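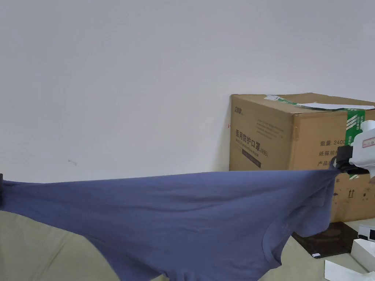 4.2 When does a T-shirt stop being worn?

At what point do people stop wearing a T-shirt in public? In our material, most shirts leave public use when the neckline or the hem has lost its shape, and this happens well before the first hole.

We asked 200 households in Grornier and Sivine to keep a wardrobe diary, and 165 of them returned it complete. The diaries contain 1499 entries on cotton T-shirts. Each entry notes the last occasion on which the shirt was worn outside the home, the reason for the change, and the place where the shirt went afterwards. The participants wrote in their own words, and the coding was done later by the two authors separately. Where we disagreed, we read the entry again together and kept the more cautious code.

The most frequent word in the entries is "tired". It took us some time to understand what the participants mean by it. In the follow-up interviews they used it for a collar which does not lie flat any more, for a side seam that has turned to the front, and also for cloth that has become too soft. A cotton jersey can be pulled sideways a long way and still hang in an even curve, as the blue-grey T-shirt in Figure 4 does, so the body of the garment gives the wearer little information about its age. The seams and the ribbed parts give more, and it is these that people check before they leave the house.

Fading was named less often than we had expected from the earlier study by Stöcker in Mondico, where it was the main reason. We see two possible explanations. The Mondico households dried their laundry outdoors for most of the year, while in Sivine the majority dry it inside. In addition, the Mondico sample had many black shirts, on which the loss of colour is noticed sooner.

A shirt that is no longer worn in public is seldom thrown away at once. It becomes a shirt for sleeping, then for painting or gardening, and at the end it is cut into cloths. Pirihi has called this sequence "the stairs", and we keep the term. Some shirts jump over a step, and gifts from family members stay on the upper steps longer than bought ones. One participant in Grornier wrote that she had kept her brother's running shirt for sleeping "until it was only a collar with some air below".

The season also plays a role. Many entries from December report that several shirts were moved down on the same evening, when the wardrobe was put in order before guests arrived. We treat such entries as one decision in the analysis of Section 4.3, but as separate garments in all the tables.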